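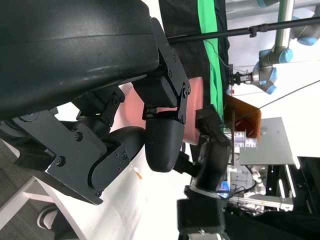 Student Projects / Robotics Club

Speaker notes, club night talk, 7th October

OK, hi everybody! Wait for the people at the back to find chairs. I'm Yu-na, I'm in my second year with the club, and I talk fast when I'm nervous, so wave at me if you need to.

Start with the bowl. Our project this term is called Pullik and it's two arms and a pink bowl, and yes, I have spent a whole semester on a bowl (pause, let them laugh). The job is passing and holding. One hand has it, the other hand comes in, and somebody has to decide who lets go first. You do this at dinner every night without thinking!

Mention the runs here. We have 74 saved so far, and Shinji labeled nearly all of them, so clap for Shinji.

Then the rim. A bowl is mean to a gripper because the wall is curved and the edge is the easy bit to grab, so we went for the edge. One finger over the rim, then squeeze slowly. Squeeze fast and the bowl scoots. I still like the slow version better even though it makes for a boring demo.
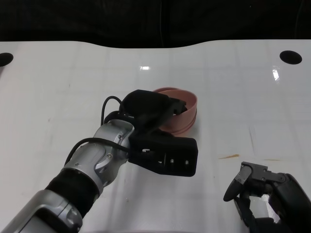 Mawuli Amissah asked at the last meeting whether we shouldn't just teach one arm to do it well before adding a second, and I said maybe, but then we'd never learn the handoff. We're still arguing. Come argue with us.

Next up for us is Gillora, the stacking task, in January. If time, take 2 questions. Sign-up sheet is by the door.

10 comments · 3385 shares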